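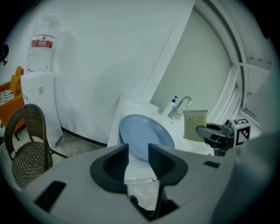

Figure 1. Plate, washbasin counter, faucet, soap and sponge.

Washing Dishes at a Bathroom-Type Basin: Layout, Reach and Splash
Project report, Household Design Workshop
Dirceu Tavares
Oct 25, 2020

1. Background

Small rental units in the Fermont building have no separate kitchen sink. Tenants wash their dishes at the same basin they use for washing their hands and faces. The basin was chosen for hand washing, so its size, depth and counter space were never matched to dishes. The Prenville housing office asked our course for a short study of what could be improved without plumbing work.

This report covers the placement of the things needed for washing one plate: the soap, the sponge and the faucet control. Drying and storage are handled in a separate report by the second project group and are mentioned only where they affect the basin area.

2. Setup

The basin unit is a white vanity with a flat top and a rounded front edge. The faucet is a chrome gooseneck with a single lever, mounted at the back of the counter near the wall. In the layout shown in Figure 1, the pump soap stands immediately to the left of the faucet and the sponge leans upright to the right of it, against the back of the counter. We call this Layout A.

Layout B puts both the soap and the sponge on the left. Layout C keeps the soap on the left and moves the sponge to a hook on the wall. The hook was attached with removable tape so that no holes were drilled.

The test plate is round, plain light blue, with a slightly raised rim. One plate was used for all trials so that size and weight stayed the same. The sponge is a square scouring type with a woven-looking surface. A fresh sponge was used for each layout.

3. Method

Each trial started with the plate held in front of the counter and ended with the plate rinsed on both sides. The soil was a spoonful of tomato sauce spread on the upper face and left to stand. The person washing pumped the soap once, scrubbed the face, scrubbed the back, and rinsed. No other dishes were present.

Three things were recorded: the total time, the number of times a hand crossed in front of the faucet, and the water found on the counter afterward. Counter water was picked up with a dry paper towel, which was weighed before and after. The kitchen scale reads in whole grams – this limits what can be said about small differences.

We ran 23 trials. Four were dropped. In two of these the hook came off the wall, and in the other two the timer was started late. The remaining 19 are used below.

4. Results

Layout A had a short reach to both items. The cost was crossing: a right-handed washer holding the plate in the left hand had to move it aside or reach past the spout to get to the soap. Most trials in Layout A had 2 crossings. In several of them the plate touched the spout, which pushed the plate rim out over the counter and let water run off onto the flat top.

Layout B removed one crossing but crowded the left side. The pump was knocked over in 3 trials, each time by the hand returning the sponge. Times were no better than in Layout A.

Layout C left the least water on the counter. The sponge dripped into the basin from the hook, and the right side of the counter stayed clear for setting the plate down. Times were slightly longer at first and leveled off once the washer was used to the hook.

5. Discussion

Counter water depended more on plate angle than on the layout. When the plate was tilted with its lower edge well inside the basin, the rinse water drained where it should in every layout. A gooseneck spout helps here, as there is height under it to turn a plate over. A shorter spout was tried in July at the Fulberg site and the back of the plate could not be rinsed without resting the rim on the counter.

Leaning the sponge against the back of the counter takes up little depth, but its lower edge sits on the flat top and stays damp. We did not measure drying time.

The main weakness of the study is that one person did all of the washing. A left-handed washer would probably reverse the crossing result for Layout A.

6. Recommendations

Keep the pump soap to the left of the faucet. Move the sponge off the counter to a hook above the basin, using a screw fixing if the owner permits it. Leave the right side of the counter free for one plate. The unit at Fontes has a narrower counter and should be tested separately before the hook height is fixed.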